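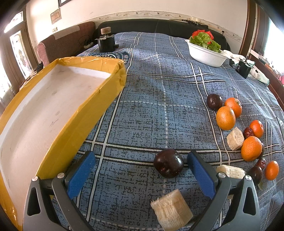
Fruit is taking over my house this month and I need help from people who are better at keeping it than I am! I order a mixed lot every December from Antoniadis, the grocer over in Wultholm, and this year I got carried away (we have 21 people coming over the holidays, and my family eats fruit like popcorn). So now the table with the blue plaid cloth is where I do my sorting, and I've got dark purple plums next to oranges and mandarins next to dates, plus these chunky pieces of peeled stalk with all the stringy fibers, which I think is sugarcane but it came with no label, so please correct me if I'm wrong. The long shallow box covered in shiny yellow tape is what I want to serve from. I know it's wrinkly, and that far corner is pretty crumpled, but I love it and it's coming to the party.

What I can't work out is what can sit with what. Last year I piled everything together on the sideboard and left it for a week, and by the end the plums at the bottom had gone to mush and one mandarin had a fuzzy green patch that had spread to the one touching it. I threw out so much and it made me sad for days. My mother-in-law says everything goes in the fridge, end of story. My husband says citrus in the fridge tastes of nothing. I have one normal size fridge and it's going to be full of other food, so I can't put everything in there even if she's right.

So, a few things I'd love to know. Can plums and citrus share a box for a few days if they're in a single layer? Do dates need to be kept away from the juicy stuff? And is there any way to keep the peeled stalk pieces nice, or did I lose that battle the minute they were peeled? Also, does it matter that we're up in the hills outside Cota, at around 4000 feet? The air is really dry up here in winter and bread goes stale if you look at it wrong – I don't know if fruit cares.

One more thing and then I'll stop. The inside of my yellow box has a white base with some scuffs and scratches on it. Should I put something down before fruit goes in? I was thinking paper towels, but they look kind of sad at a party.

Thank you in advance, I read everything and I do try what people tell me!

Posted by Sofia Michailidis, 18 December 2019

Home Ask Browse Topics Kitchen & Pantry Unanswered My Page Log In

Aliki Gavalas

Oh, I love this problem. I grew up with citrus trees in the yard and we had fruit on every flat surface from Thanksgiving on, so I have opinions!

Take the plums first, they're your troublemakers. Press each one gently near the stem end. If it gives a little, it's ready, and it should go in the fridge until the day you want it. If it's still hard, leave it on the counter in one layer with a bit of air between them, and check every morning. They go from firm to too soft faster than you'd think, and a ripe plum won't put up with anything on top of it. Mine all go stem side down on a folded dish towel (my grandmother did it that way and I've never tested whether it does anything).

Citrus is much easier. Oranges and mandarins are fine on a cool counter for a week or so, and your husband has a point about the taste when they're ice cold, but the flavor comes back if you take them out an hour or two before eating. So you can both be right. If you have a porch or a garage that stays cool and doesn't freeze, use that and save your fridge space. Mandarins with loose skin go first, eat those before the big oranges. Look them over every day and pull anything with a soft spot right away. That green fuzz you had last year travels, and the ones that were touching the bad one need a rinse and a good dry, then eat them that same day.

Can they share the box? For the party, sure. For storage I wouldn't. Ripening plums give off a gas that hurries other fruit along, and even though citrus doesn't mind it as much as some fruit does, you'll have an easier time checking everything if it's separate.

Dates: lidded jar, cupboard, done. They'll pick up moisture from cut fruit and get tacky, and they'll pick up smells too. If yours are the soft kind rather than the dry wrinkled kind, use the fridge for anything longer than a couple of weeks. I put mine out in a little bowl set inside the big tray so they don't roll around under the oranges.

And please line the box. Parchment paper works and looks nicer than paper towels. I've also used big clean citrus leaves from a friend's tree, which got me more compliments than the fruit did! Go with the parchment under them too, though, if the base is scratched up, so nothing is sitting in the scratches.

Plorkuten

on the stalk – if it's sugarcane it was on the clock once the skin came off. fridge, airtight, two or three days tops. smell it before you serve it. if it smells sour or boozy or you see any pink or red inside toss it, don't try to save it. I freeze mine in short sticks and use them to stir drinks, kids go nuts for it.

tell people to chew and spit too, somebody's uncle always tries to swallow it

no idea about the altitude

Sofia Michailidis

Aliki, thank you!! I moved all the soft plums into the fridge last night and found three that were ready to go, so those were breakfast. The rest are on a towel, stem side down, exactly like your grandmother's. The garage is going to be citrus headquarters until the party. I'm going with parchment in the yellow box, and I may go begging for leaves.

Plorkuten, the freezer sticks are such a good idea and I'm stealing it. Mine smell sweet and a little grassy so I think I'm okay, but I put them in a tub with a tight lid. And it would absolutely be my uncle.

Still curious about the dry air if anybody else lives up high! The mandarin skins already feel a bit leathery to me, and I can't decide if a loose bag would help them or just give me the green fuzz again.

Aliki Gavalas

Leathery skin on a mandarin is mostly cosmetic in my experience, they're often sweeter inside. I'd try a mesh bag in the crisper for half of them and leave the others out in the garage. Skip the closed plastic bag, that's how I got my own green fuzz one February. Come back and tell us which half did better, I'd like to know!

Back to Top Related Topics Report Share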